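3/6/22 – Unit 2 notes, kitting and parts presentation (room 1012)

Handout goes with the Garside assembly exercise. Bring it back next session, we'll write on it.

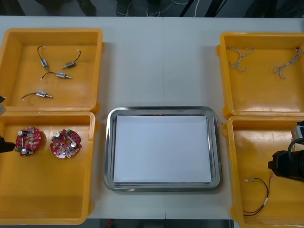

*Fig. 1 – bench layout: yellow bins either side, steel tray near the lower middle. Motors upper left, round red boards lower left.*

**What kitting is**

Pulling the parts for one unit (or one small batch) out of stock and putting them together before assembly starts. Assembler shouldn't be walking to the shelf. Assembler shouldn't be deciding which motor. Those decisions get made earlier, by whoever builds the kit.

Terms, learn these:

- **Kit** – the set of parts for one build
- **Presentation** – how the part sits when you reach for it (which way up, which way round, tangled or not)
- **Point of use** – where the hand wants the part to be
- **Short** – a kit with something missing
- **Line side** – stock kept at the bench, not kitted. Screws usually

**Layout, with reference to Fig. 1**

One kind of part per bin. Sounds obvious, gets broken every term. Motors in one bin, boards in the next one down, so a glance tells you where you are.

Open bins, no lids. Shallow ones for anything with leads. Deep bins make people rummage, and rummaging is how connectors get pulled.

Tray between the two columns so the reach from either side is short. Move the tray to the far end of the bench and time it yourself, you'll see the differnce.

**Motors**

Small DC type, short black lead, white connector. Look at how they lie in the bin: one close to vertical, one on the diagonal, shafts not all pointing the same way. That is *random* presentation. Fine for low volume. Costs you a turn of the wrist every pick, plus a look to find the shaft end.

*Ordered* presentation = every shaft the same direction, leads all to one side. Takes longer to load the bin, faster to pick from. Somebody pays for the time either way – question is who, and whether they're the bottleneck.

Handling:

1. Pick by the can (silver body). Never by the lead.
2. Don't put weight on the shaft.
3. Lead goes into the tray last, laid alongside the body.
4. Connector bent or lead nicked → reject bin, tag it, tell me.

**Boards**

Round, scalloped edge, hole in the centre. Electrolytics stand up off the surface so **do not stack**. Side by side, flat. Two to a bin is plenty for this exercise.

Hold by the rim. Watch the small green component near the edge, thumbs find it. Wrist strap on before you touch a board, clip to the bench stud. Yes, even for practise boards.

Orientation: the scallops make it look like it goes in any way round. It doesn't. Check the Hillska drawing, use the key mark on sheet 8.

**Counting and shorts**

Count out at the shelf, count in at the bench. Two different people if you have them. If the numbers disagree the kit does not start.

Povthorpe case (reading pack, second article): shorts found at assembly instead of at kitting, partly finished units parked on every flat surface. Read it for the December test. Pay attention to the section on who was allowed to sign a kit out – Fanni Lengyel's comments in the margin are worth more than the article.

**To do before next session**

- Sketch your own bench layout for the Bulo fan unit. Bins, tray, hands. Arrows for reach.
- Mark which parts you'd kit and which you'd leave line side. One line of reasoning each.
- Decide random or ordered for the motors. Batch size is 8. Be ready to defend it.
- Finish the colour coding table from last time if you havent

Sketches on A4 please, pencil is fine. Name on the back.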